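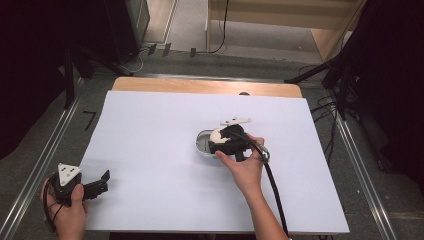
Enley will buy four more pairs of hand-held grippers before the end of August, and it will postpone the purchase of a second robot arm until next year. The decision was made on Monday at the budget meeting of the automation group.

The company packs small parts and sample sets for laboratories and dental suppliers. It has one robot arm in use at its Steltuno site, and for the past year it has been planning how to teach this arm more of the packing work. The original plan for this budget was a second arm of the same type, with a new safety fence and a service contract. The group has now chosen to put the money first into the recording of demonstrations, where a person does the task with a gripper in each hand and the data is used later for training the arm.

"We had one arm and many people who wanted to use it," said Iida Hirvonen, who is responsible for equipment planning at Enley. "When I looked at the booking calendar, I saw that the arm was mostly reserved for collecting examples. For this we do not need an arm. We need grippers, a table and somebody who has a free afternoon."

One pair of grippers costs 3097 dollars from the supplier Jirnico, including the cables and the mounting plates. Spare finger sets are sold separately at 690 dollars, and the group has decided to order two of them. Freight is not included in these prices. The quotation is valid for 45 days, and Hirvonen said she would like to have the order signed well before that, as the previous delivery was held at customs for longer than anybody had expected.

The second arm was compared in the same meeting. Hirvonen did not want to give the full price, because the talks with the seller are still open, but she said that all four pairs together with the spare parts come to less than the yearly service contract and the fence would have cost. The floor at Steltuno would also have needed work. The present room has carpet, and the seller of the arm asks for a hard floor under the base.

Not everybody in the group was in favour. Kerttu Keskinen, who leads the packing line, asked that the minutes record her concern about the timetable. Her team was promised a second arm already in last year's plan, and she has organised the shifts with this in mind.

"I understand the calculation and I don't say it is wrong," Keskinen said after the meeting. "But more data does not pack boxes in the busy season. I want to see a date for the arm, and I want that the date stays."

Keskinen also pointed out that the recording work takes people from the line. A session needs one operator, and in the beginning it needs a second person who checks that both grippers are tracked correctly and that nothing is pulling on the cables. Under the new plan, the hours spent on recording will be charged to the automation budget and will no longer be taken from the packing line. Keskinen said that this was the most important change for her.

The first tasks on the list are simple ones. Operators will record how small items are put into open containers and taken out again, with round and oval containers in several sizes. After that comes the closing of lids, which the group expects to be much more difficult. Soft items such as bags and gauze are left for next year.

The tables will stay as they are. Hirvonen had asked for a quotation for special workstations with built-in lighting, but the group considered them too expensive for the benefit. A normal table with a white sheet on it is enough for the work which is now planned, she said. The money reserved for the workstations, a small amount in the total, will be moved to storage and computer capacity. The recordings take more space than was estimated in spring, and at present the older ones are being moved by hand to a separate drive every week.

The group also discussed renting. Salminen, a rental firm that has earlier supplied Enley with lifting equipment, offered grippers on a monthly contract with replacement of broken units included. The shortest contract was 16 months, and by the end of it the rent would have been higher than the purchase price. Renting was supported by those who believe the equipment will be outdated soon. The majority thought the risk was acceptable, as the fingers and the plates can be changed without buying a whole new unit.

One question was left open. The grippers are connected by cable, and several operators have said that the cable disturbs the movement of the wrist when they reach over the table. Jirnico has told Enley that a lighter cable is under preparation but has not given a price or a month for it. Hirvonen will ask if the new cable can be fitted to the units bought now. If the answer is no, the order may be divided so that two pairs are bought immediately and two pairs later.

The training of operators begins when the first units have arrived. The places will be offered first to the evening shift, which has had the least access to the equipment until now. No earlier experience is required, and the introduction takes one morning. People who have trouble with their hands or shoulders are asked to speak with their supervisor before they sign up, as the grippers must be held for long periods.

The group will look at the results in the winter and make its proposal on the second arm after that. According to Hirvonen, the proposal will include the cost of a new floor, a comparison of at least two sellers and the delivery date which Keskinen has requested.

Questions about the order can be sent to Iida Hirvonen. The minutes of the meeting are available to staff at the Steltuno office.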